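Progress report: move to electronic signing and shared forms
October 25, 2021
3 min read

When you approved this project, the plan was to get every form at both offices out of the filing cabinets and into Musteo, where people could fill them in, sign them and send them on without printing anything. We are further along than I expected and a little behind what I promised.

The Brekisby office is done. All 181 of its active forms have been rebuilt with fillable fields, and the old versions have been pulled from the shared drive. Rebuilding them took longer than scanning them would have, but a scan of a form is still a form you have to print. Along the way we found 11 versions of the travel claim, including one that asked for a fax number twice. There is now one travel claim, and it does not ask for a fax number at all. We have had no complaints from the fax community.

Zurnovbridge is the slower half. The templates were ready on time, but the signing order was set up wrong on the purchase requests, so managers were being asked to approve things before the person requesting them had said what they were. Several managers approved them anyway. We have fixed the order, voided the affected requests and sent them around again, and I would suggest a short reminder about reading before signing. It might go over better coming from you.
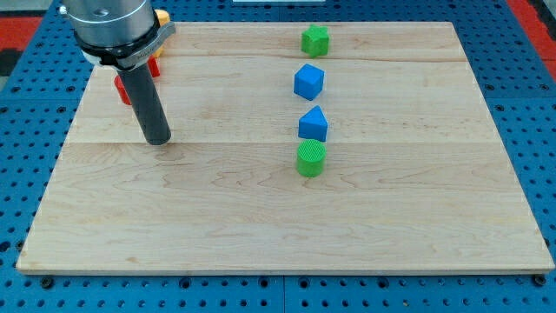 Project lead, Office Systems
(The author's name is left off circulated copies under the reporting template.)

On the license question: the current plan covers 1000 signed documents a month across both offices. We used more than that in the first month, mostly because reminder copies and test sends were counted as documents. Test sends now go through the sandbox account, where they cost nothing and bother only me. Usage since then has stayed under the limit, and I am not asking for a bigger plan.

The connection to the Ichikawa records system works in one direction. A signed form lands in the right folder with the right name. A form corrected in Ichikawa does not find its way back to Musteo, and the two copies then disagree politely until a person steps in. The vendor has offered us a connector that handles this. It is priced as though it also does the dishes, so for the moment we are locking signed forms in Ichikawa and making corrections at the source.

Training has gone well enough. We ran eight short sessions, and attendance was best at the ones held right before lunch. The most common question was how to print the finished form. I have added a page to the help folder explaining where finished forms are stored, and I have left the print button where it is — there are fights I would like to save for next year.

Still open for November: the remaining personnel forms at Zurnovbridge, retention dates for signed contracts, and a decision from you on whether outside suppliers get their own signing page or keep using the link in the email. My preference is the link. It already works, and suppliers have learned to find it in their spam folders.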